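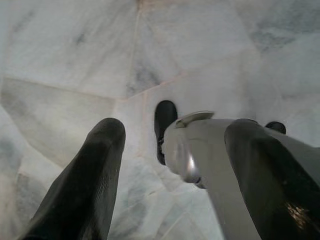 Last updated: January 16, 2023

Chapter 7. What Will the Second Arm Cost You?

I'll start this chapter with a confession. The first budget I ever wrote for a two-armed setup was one page long, and I was proud of it. It had the arms on it, the grippers, a computer and shipping. I sent it to Gerd Vogler, who ran purchasing at Stornport back then, and he returned it with one question in the margin: "And the rest?"

I had no idea what he meant. I do now, so most of this chapter is about the rest!

Take the fingertips. I'd priced the grippers and left it there, as if rubber lasted forever. Fingertip pads are a consumable, like printer ink, and they belong on a line you expect to spend every year. Our first supplier, Ovari, wanted 19 dollars a pad and had a minimum order of 40 (you can do that sum yourself – I had to, in front of my boss). Then there are the cables, the spare cables, the wrist cameras, and the person who spends two days getting everything to talk to everything else. Carmela Bianchini, who took over my spreadsheet the following March, found 1,741 dollars of small parts that I'd been buying on my own card and forgetting to claim.

The other thing I missed was the task itself. If you want a robot to work with clothes, you have to buy clothes, and hangers, and something to hang them on, and a table to put next to it. None of this is expensive. It just never gets written down, and then someone is out shopping on the morning you meant to start. 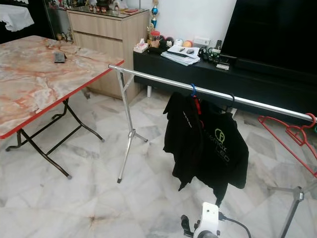

Figure 7.1. Clothes rack, hangers and folding table at a garment-handling setup in a furnished room.

Look at Figure 7.1 with a buyer's eye for a minute. Which items would you put on the equipment budget, and which would you assume were already in the room? I still allow 220 dollars for what I call furniture, and I still go over.

We'll build the budget in the order I wish I'd built mine. Section 7.1 covers the arms and what a quote usually leaves out. Section 7.2 is about grippers and pads. In 7.3 we get to the room – floor space, power, tables, racks – with a worksheet I borrowed from Iker Sotomayor and have been adding rows to ever since.

7.1 Reading the quote

Get the quote in writing, and check what date it expires.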